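Gradach Fan Light Stick - Set-Up Guide
Section 3: Pairing and concert mode

Read this before you leave for the venue. Signal inside is bad and the app needs to download your seat file first. Updated July 12, 2019.

What you need
- light stick, charged or with fresh batteries
- phone with the Dorketti app, signed in
- your ticket (paper or e-ticket, either works)

3.1 Pairing with the phone

1. Turn Bluetooth on. Location too, if you're on Android.
2. Slide the stick switch to the middle position. Not all the way up, that's normal mode.
3. Hold the button until the light blinks blue.
4. Open the app, tap My Stick, tap Add.
5. Pick the stick from the list. Names start with GR and then four digits.
6. Wait for the light to go solid. Usually quick. If it takes more than 36 seconds, cancel and start again from step 2.

Note: one stick per phone. If your sister paired it last tour, remove it on her phone first or it won't show up on yours.

Note: firmware prompt comes up the first time. Say yes. Don't close the app, dont take a call.

3.2 Registering your seat

1. Tap Concert, choose your city and date.
2. Enter section, row, seat. Exactly as printed, including the letter.
3. Tap Send to Stick. Light flashes white two times.
4. Check the seat number on the screen one more time.

Caution: floor standing tickets use the entry number, not a seat. Type 156 as 156, no zeros in front. If you swapped places with a friend, both of you have to register again, otherwise your stick will be pink in the middle of a blue wave and everybody can see it. 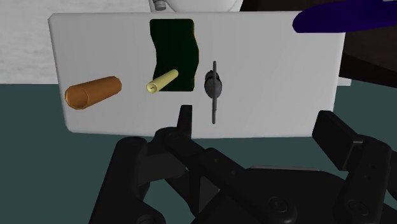
3.3 Slogan boards and the stick holder

Boards first, because the fan project team gets the same questions every tour. Maximum width is on the venue page, check it, each hall is different. Keep it below your chin when you hold it up - people behind you paid too. Thin panel with rounded corners like the white one in the picture is the right idea, sharp corners get stopped at the gate. Plain white is fine, Simone Coutinho's team hands out the letter sheets at the door and you stick them on. If you cut an opening in yours, for a photo or whatever, wavy sides are OK, just sand them so no one gets scratched. Tape on the back only.

Using the holder:

1. Peel the holder clip, press it on the back of the board, lower right.
2. Leave it 14 minutes before you hang any weight on it.
3. Push the stick in handle first untill it clicks.
4. Thread the wrist strap through the loop. Do not skip this.

Caution: never swing the board with the stick in the holder. Take it out for the fast songs.

3.4 During the show

- Leave the switch in the middle. The control desk changes the colors for you.
- Bluetooth off after registering is fine. Saves battery.
- Stick drops out? Switch off, count to five, back to middle. It picks up again at the next song.
- Brightness stays at 100 in concert mode, you can't change it.
- Ballads: the stick may go dark. It's not broken. Wait.

3.5 Still not working

Light blinks red - low battery. Change all three at once, same brand.
No light at all - check the plastic tab is pulled out of the battery case.
Wrong color - seat is wrong, redo 3.2.
Globe is loose - turn it clockwise, gently, there's a small stop.

Help booth is next to the Drusness merch line, opens when the doors do. Ask for Cleiton Quintana or Mirela Godoy. They have a few spare batteries but not enough for everybody so bring your own.

Next: Section 4, Cleaning and storage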